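## White tables, again
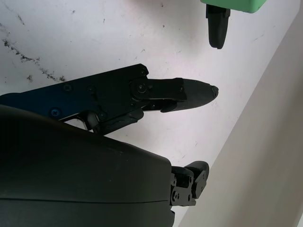
*White tabletop with scuffs.*

The proposal to replace the white tabletops at Trudaton is back. I have been asked to write something balanced about it for the newsletter. I'll try, but you should know going in that I voted no in April and would vote no again this afternoon.

For anyone who joined over the summer: we have 16 work tables in the building, all with white tops, all bought in one go when the upstairs rooms were fitted out. They scuff. They scuffed in the first week and they have gone on scuffing ever since. Some members find this depressing, a few find it embarrassing when clients come through, and one person has told me more than once that it makes the place look like a school cafeteria. I don't see it, but then I had a perfectly good time in my school cafeteria.

Three things are on offer, and you will be asked to choose between them (or none of them) at the next open meeting.

### The new tops

Palumbo has quoted $1,091 a table for a replacement top in what they call a "marking-resistant" white. I rang them and asked what that meant. The man on the phone was pleasant and said it meant the surface resists marking. I asked what kind of marking. He said everyday marking. I asked if dragging a metal-footed thing across it counted as everyday, and he said that would depend on the thing, the foot and the dragging.

They did send a sample, a square small enough to use as a coaster. I have been using it as a coaster. It has a scuff on it now, from a mug. To be fair to Palumbo, it's a faint one, and you have to tip the square toward the window to find it. But our tables get a good deal worse than mugs.

The quote also leaves out fitting and hauling away the old tops. When I asked what those would cost I was told someone would get back to me. If you're the someone, I'm in the office most mornings.

My other trouble with this option is the word "white." If the complaint is that dark marks show on a pale surface, I can't see how we fix it by buying another pale surface. Gray was available in the same range for the same money. So was a speckled thing that looked like a bird's egg and would hide practically anything you did to it. I was told the speckle had been ruled out early on as "busy." I have asked who ruled it out and am still asking.

### The coating

Flavitz is a clear coat that goes on over the tops we already have. You clean the table, wipe on the coat, leave it alone overnight, and do it again. The leaflet says it stands up to 3,000 rubs.

I like a leaflet with a number in it. I like it more when the leaflet says what did the rubbing and how hard it pressed. This one doesn't. A rub from a soft cloth and a rub from the corner of a toolbox are very different events in the life of a table, and I suspect the cloth got the job. The leaflet's picture of a treated table has a bowl of lemons on it. If any of you is planning to work chiefly with lemons, this may be the product for you.

There's also the matter of what happens to the scuffs that are there already. A clear coat is clear. Whatever is under it on the day will be under it for good, unless you strip the coat off, and the leaflet goes very quiet on the subject of stripping. The people who want this option say we would get the tables perfectly clean first. If we could get them perfectly clean, we wouldn't be having this conversation.

The total for all the tables, two coats each, comes to $1,386. That's the cheapest of the big fixes by a long way, and I can see it winning on those grounds alone. My own feeling is that it's cheap only if it works, and I'd want to see it on one table for a good long stretch before we did the rest. I suggested this in April. It was called a delaying tactic, which I suppose it was, though I still think it's a sensible one.

### The paste

Lellon is a cleaning paste in a tub. We already own a tub, bought out of the kitchen money, and it lives under the upstairs sink behind the trash bags. Of the three it's the one I came closest to liking.

I tried it on the table nearest the stairs. I split the top down the middle with tape, did the left half with Lellon and the right half with ordinary dish soap and a damp cloth, and gave each side the same amount of elbow. Then I took the tape off and asked people as they came by which half they thought was cleaner. Most picked the left. A couple picked the right. One person asked why there was a line down the table, and that was the tape, which had left some glue behind. The glue came off with the dish soap.

So the paste does something. It took up the gray smudges and most of the rubbery black streaks, the ones that sit on top of the surface. It did nothing for the marks that are cut into it, and I don't believe any paste could. If you run a fingernail across a mark and the nail catches, that's a scratch, and you're going to be living with it.

What bothers me about Lellon is that it's gritty. Rub a little between finger and thumb and you'll feel it. I asked a friend who used to refinish furniture, and her view was that anything gritty enough to take off a mark will take a bit of the shine with it, and that a surface with no shine picks up dirt faster than one that has it. I can't prove that's happening here. But the left half of that table looks a touch duller to me, and it wasn't the half I expected to be worrying about.

### What I'd do

Very little. I would keep the tops we have and use dish soap on the smudges once a week, with the paste brought out only for the black streaks. I would also put felt under anything that lives on a table and gets pushed around. We have a whole roll of felt in the supply closet, still in its wrapper, bought the last time we talked about this.

I'd also like us to stop calling the scuffs "damage." The word has crept into the meeting notes and it makes the thing sound urgent. A work table that gets worked on picks up marks. Every bench I have ever used looked far worse than these do, and the only spotless one belonged to a man who did his projects on the floor so as to keep it nice.

The case on the other side deserves a hearing, so here is the best version of it I've been given. A white table is useful because small parts show up on it. Drop a black screw on a clean white top and you'll find it; drop it among black streaks and you might not. I grant that. It's the one argument that has shifted me at all, and it's an argument for wiping the tables down more often. I don't think it's worth $1,091 apiece.

The client argument I find harder to take seriously. I've walked a fair number of visitors around the building and have yet to hear one mention the tables. They mention the parking. If there's money looking for a home, I could introduce it to the parking.

### If you want to weigh in

The Palumbo coaster and the Flavitz leaflet are both on the shelf by the mailboxes. Please put them back when you're done, and please don't clean the coaster. The taped table is still nearest the stairs. I haven't labeled the halves, so you can make up your own mind, although I've just told you which is which, so perhaps bring someone who doesn't read the newsletter.

Written comments can go in my box before the meeting. If you have used any of these products at home or at another shop, I'd especially like to hear how the surface looked a year on. First-week reports I can do without, as everything looks good in the first week.

Anyone wanting the felt should ask me for the closet key.

*Ekrem Keskin*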